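Tikadholm 浅型収納トレー 645

引き出しの中や棚の上で、小物をひとまとめにしておくための浅型トレーです。深さを抑えてあるので、鍵、文具、裁縫道具などを上から見渡して取り出せます。ふちは指がかかる高さにそろえ、中身を入れたまま持ち上げやすくしました。

サイズは幅645mm、奥行400mm。Dradivikの棚板にそのまま載ります。2段に重ねて使う場合は、別売の連結金具「Alden」を左右の溝に差し込んでください。金具は2個で1組です。
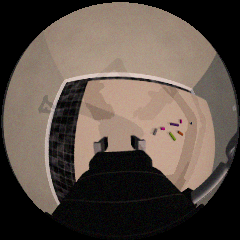

白いふちの浅い容器(CGによるイメージ)

お手入れは、水で薄めた中性洗剤を布に含ませて拭き、そのあと乾拭きしてください。研磨剤入りのスポンジ、シンナー、漂白剤は使えません。食器洗い乾燥機には対応していません。直射日光の当たる窓辺に長く置くと、反りや変色の原因になります。

仕切り板は付属しません。旧型「James」の仕切り板をお持ちの方は、そのまま差し込んで使えます。ただし旧型のふたは寸法が異なるため、取り付けできません。

設計:Aarne Eskola
国内向け仕様・取扱説明:土屋翔太(Shota Tsuchiya)

配送について
玄関先でのお渡しです。連結金具を同時にご注文の場合は同梱して発送します。12月は出荷が混み合うため、お届けまで通常より日数をいただきます。開封後の返品は、初期不良の場合に限りお受けします。

掲載内容更新:2018/07/08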